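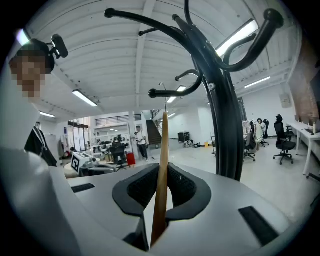 Wooden dowel and coat rack.

Sascombe Tennis, progress to May 26, 2022
For: Florence Dufour, Zutdale Sport Fund

Courts 1 and 2 resurfaced, nets up. Court 3 waiting on paint — supplier says June. Spent so far £2,743, receipts to follow. Junior sessions going well, 63 signed up, mostly from the Meesuk estate. Still short of small rackets, have asked Flerno for a price. Floodlight quote came in £900 over, so on hold untill we speak. Can you confirm the second payment date?

Mervin Turcotte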